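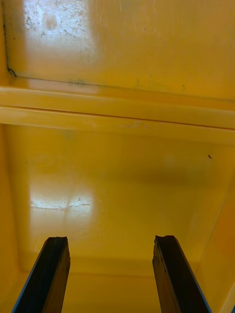 How to write object labels for a small museum display

Start with the accession number. Copy it from the register exactly, including any leading zeros, and put it on the last line of the label.
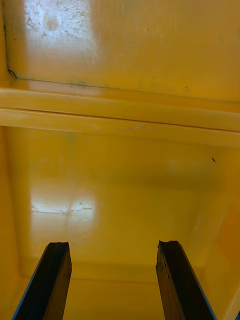
Angus Yule

Set the title in bold, one line only. Under it, give maker, date and material in that order. If the date comes from a catalog and has not been checked against the object, write "dated 1765 in catalog".

Keep the main text to 4 sentences. Print a test copy and read it from 2 paces back.
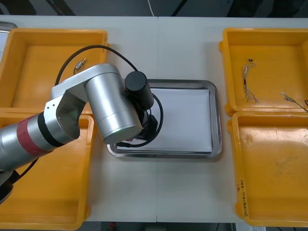
Labels for loaned objects need a credit line, worded as in the loan agreement. Check the lender's spelling before printing. Displays opening in January should have final text by Mon 14 December.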